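Bakard bench cell: bottle and button recordings

README for the data folder, maintained by Divina Pangilinan

Summary

This folder holds recordings from the two-arm bench cell at Wurnivico. The task is a small part of what the packing and checking staff do by hand all day: deal with a bottle of water standing on the bench and press the test button. There are 2963 recordings in the main set and 637 in the held-back set. Both arms are logged in every one.

The notes on staffing are here because people outside the site kept asking for them, and they affect how the recordings were made.

Views

Each arm has a wrist camera above its gripper, and a third camera looks down the bench from head height. Wrist views always show the gripper's own fingers at the bottom, so crop with care. The button reads TEST, but the lettering can come out upside down or reversed depending on the view. Do not use it to work out which way up a file is.

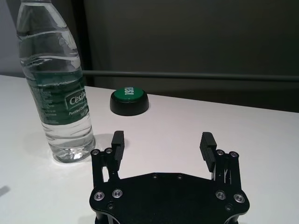 Who does the work

Before Bakard, four people shared the checking bench in rotation. The rotation is still there, but one slot in each shift is now spent at the cell. Whoever is in that slot sets out the bottle, starts the recording and marks it as good, poor or void. Dwayne Pettigrew wrote the marking rules with the late shift, who wanted a plain "void" button for anything they would not be happy to put their initials to.

Bottles are placed by hand and not to a template. They may stand on either side of the button and may hide part of it.

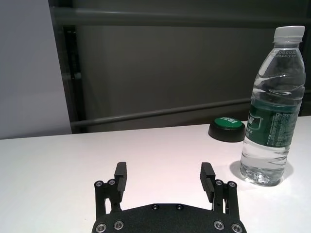 Jhun Calimlim

I ran the early shift at the cell from April. The lifting is less but the watching is more, and seven hours of watching is too long for anyone. We asked for the slot to be cut to 2 hours and it was. Marks made late in the old long slots are less reliable - they carry the tag "long_slot" and I would leave them out of any training run.

Known problems

Light passes through the bottles and bounces off them, and the arms throw shadows on the white bench top. Models trained on the first batch at Trujillo sometimes treated a gripper shadow as a second gripper. Keep the head view in if you can.

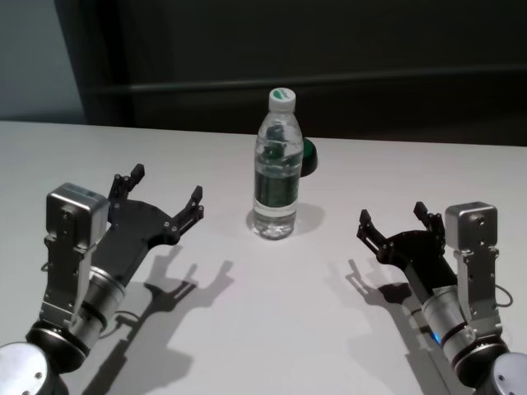

Will the cell replace the people at the checking bench?

Wurnivico has agreed in writing that no post on the bench will go while the trial runs. After that it has to be talked through with the shifts, and Deisy Palomino is the person to ask.

Use and contact

Free to use inside Bakard and Hesia. Staff voices have been removed from the recordings. Send corrections to the marks to Maricel Barredo, with the recording number and the shift.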